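Neritz 22 tachograph download reader: review after a winter on the vans and lorries

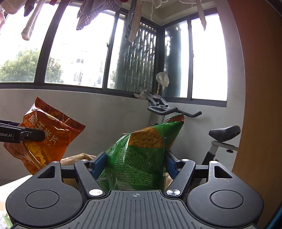

We run five vehicles out of a yard on the Huradska road, three rigids and two 3.5 tonne vans that do continental work. Until November the tachograph and driver card downloads were done with an old key and a laptop in the office. The key stopped holding its charge, so I bought the Neritz 22 from Bayram, who supply our workshop.

It is a small handheld reader with a card slot on one end and a lead for the vehicle unit. Setting up took most of a Sunday morning. You register it on the Skastico website, type in your company card details and then wait for a code by email. Mine went to the junk folder and I lost an hour to that.

Once running it is quick enough. A driver card takes under a minute. A full vehicle unit download takes longer, and on our oldest rigid it was about 40 minutes the first time. After that you only pull the new data.

The screen is readable in daylight but the buttons are too close together for gloves. The lead could be longer. On the vans I have to kneel on the step to see the display while it is plugged in.

Files are saved with the registration and the date in the name, so they are easy to find later. The software flags missing mileage and late downloads. It also flagged a ferry crossing as a rest break infringement, wrongly, and I had to add a note by hand. Support replied the next day.

Memory is fine for a fleet our size. Ours shows 1137 files stored and has not slowed down. A bigger operator would be better off with remote downloads.

The case is extra and I would get it. Four stars.

Selim Akbulut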